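Section 4: Making Faux Leather Covers from Brown Paper

Welcome to my favorite part of the whole Jundeck binding kit! If you've come straight from Section 3 you should have two bare boards, a spine strip and a stack of sewn pages waiting under a weight. Leave the pages where they are. We only want the boards and the strip for now.

The brown paper in the kit looks like nothing special, and then you crumple it, ink it and wax it, and suddenly you have something that people want to pick up and stroke. I've made more of these than my shelves can hold, and no two have come out alike.

You will need

The roll of brown paper from the kit (or any plain packing paper without a shiny side)
PVA glue and an old flat brush
Two ink pads, one tan and one dark brown
A small tin of clear wax
A bone folder, or the back of a spoon
A spray bottle of water
Baking parchment to protect your table

Preparing the paper

1. Cut a piece of brown paper an inch and a half bigger than your open cover on every side. Be generous here, as the paper shrinks up when you crumple it.

2. Mist one side lightly. Wait a minute for it to soften.

3. Scrunch it into a tight ball. Really go for it! Open it out, turn it over and scrunch again. I do this four times for a soft, old-glove look and twice if I want larger creases.

4. Flatten it with your hands and leave it on the parchment until it's dry to the touch.

CAUTION: Don't try to speed this up with an iron on the steam setting. Steam takes the creases straight back out.

Adding the color

5. Rub the tan ink pad directly over the raised creases. Keep the pad nearly flat and let it skip.

6. Go over the outer edges and a few of the deeper folds with dark brown. Less than you think, then look at it from across the room, then add more if you still want it.

7. If you get a hard line, dab it with a barely damp cloth while the ink is fresh. The Grultar pads stay open long enough for this. Some others dry fast, so test on an offcut.

Note: Yatziri Ochoa from the Sunday group in Valtville does her second color with a scrap of sponge, and her covers have a lovely cloudy finish with no lines at all. Try both ways and see which suits your hand.

Covering the boards

8. Lay the paper inked side down. Place the boards and spine strip on it with a gap of two board thicknesses on each side of the strip. Draw around them in pencil.

9. Brush glue on one board, set it on its pencil mark and turn the whole thing over. Smooth from the middle outward with your palm. Save the bone folder for the gaps, or you'll polish the creases flat.

10. Repeat with the spine strip and then the other board.

11. Trim the corners at a slant, leaving a small margin past the tip of the board. Glue and fold in the long sides first, then the short ones, tucking the corners with a fingernail.

12. Press the paper down into both gaps with the bone folder, working through a piece of parchment. You want two clear grooves.

13. Put the cover between sheets of parchment under some heavy books overnight.

CAUTION: Check that no glue has crept to the outside before you put the weight on. Dried PVA resists wax and leaves a pale patch. If you find some later, a touch of dark brown ink will blend it in.

Waxing

14. With a soft cloth, rub a very thin coat of wax over the outside only. Wait ten minutes and buff. This is the moment when the color deepens and the paper starts to look like leather, and I still get a thrill from it every time!

15. Add a second coat to the spine and corners, where hands will rub most.

Note: Keep wax off the inside turn-ins. The endpapers in Section 5 have to stick to them.

If something goes wrong

Paper tears while crumpling: it was too wet. Patch from behind with a scrap and plenty of glue. A torn spot inked dark makes a very convincing old scar.

Cover warps: you've glued one side and the other is bare. It pulls back once the endpapers go in.

Creases vanish under the glue: the glue was too thin. Use it straight from the bottle.

Color looks flat: add a little dark brown before waxing, never after.
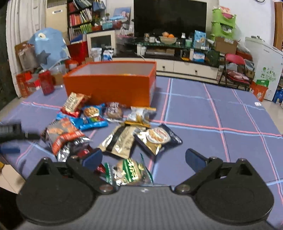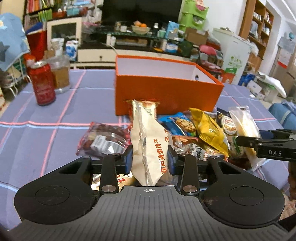

Snack packets on a checked cloth

Jundeck Binding Kit Guide, Issue 2, page 70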